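**Board: Bedrooms and Linen**
**Topic: Striped cover with words on it - which way do the stripes go?**

### anastasia_r
*Wednesday, September 5, 2018*

Good evening to everyone. I have a question which is maybe small, but my husband and I have discussed it for two weekends already and I would like to hear from other people.

We have bedding with wide bands in different colors and patterns. One of the bands is white with big gray letters, something about a dream and a wish. I bought it from the Plalten shop on Kirkgate in April, after it was washed many times in my imagination and never creased. In real life it creases very much.

My questions are these:

1. Should the bands go across the bed, or from the pillow to the feet?
2. Should the words be readable for the person who lies in the bed, or for the person who comes into the room?
3. Where do you put the quilts in the daytime? We push them together in a long heap at one end. I don't find it beautiful, but it is quick.

I have not ironed it, so please don't look too much at the wrinkles in the beige part. The black cloth has no place of its own yet.

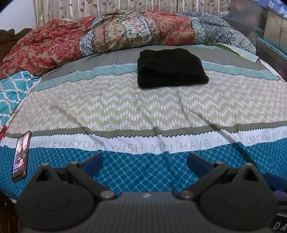
### beryl_furnival

Hello Anastasia. To your first question, I would say across, always. When the bands go across they make the bed look wider, and you see quickly if you have put the cover on crooked. I had a striped one for 9 years and I used one stripe as my line, keeping it level with the edge of the night table.

For the quilts, fold each one in three the long way and lay them one on top of the other. A heap takes the same space but it looks like somebody is still sleeping there.

### Prodromos_MV

I must disagree with Beryl about the direction, with respect. Wide bands across a bed make the room look shorter. Our bedroom is long and narrow, and when we turned the stripes to go from head to foot the room became calmer for the eye. It depends on the walls more than on the bed.

About the heap, I am on the side of your husband. Quilts need air after the night. If you fold them tight at seven in the morning, you close the damp inside. Leave them thrown together until lunch and fold them after, if you must.

### beryl_furnival

Prodromos, airing is one thing and a heap is another. A heap doesn't air either. Over the back of a chair by the window, that is airing.

### gavin.lennox

I have nothing to say on quilts, ours is a single one and it stays flat.

The words should face the door, I think. The person in the bed has closed eyes. Also, on the creases: don't iron over the printed letters from the right side. I did this with a pillowcase and the letters went shiny. Turn it inside out, medium heat, a little water spray. It took me 20 minutes for the whole cover and it was acceptable.

### anastasia_r

Thank you for all the answers. I looked at it from a different side today, with the letters going upward, and I want to ask again what you think. I notice now that the beige part with the small white dashes is the one which pulls the eye, more than the text. The letters are not so disturbing from this side.
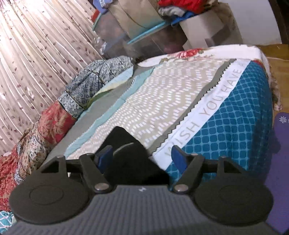
*"WISH YOU HAVE A", seen from the other direction*

Prodromos, our room is almost square, so I am not sure that your rule helps me. But I told my husband about the damp and he was very satisfied with you.

### Prodromos_MV

For a square room I have no rule. Then you can do what you like.

I do find the letters better in this way. When they are straight in front of me I have to read them each time, and I am tired of reading when I go to sleep. The light blue strip with the zigzag edge is very nice next to the beige.

### jeno_bozsik

Hello, I come to this thread with a different question but the same problem. Mine is also in bands, and after washing the bands don't lie straight any more. One side pulled in, around 2 inches. Is it possible to stretch it back, or is it finished?

### gavin.lennox

Jenő, wash it once more, cool, and pull it by the corners while it is still damp. You need a second person. If it stays crooked after that, I would keep it for the guest bed.

### beryl_furnival

And dry it flat, please, not on the line. The line is how it gets longer on one side.

Anastasia, I still say across. But fold the quilts and tell us how it looks, I would be glad to see it.

### anastasia_r

I will try it across for one week and the other way for one week. The quilts I will fold on Saturday, when there is time.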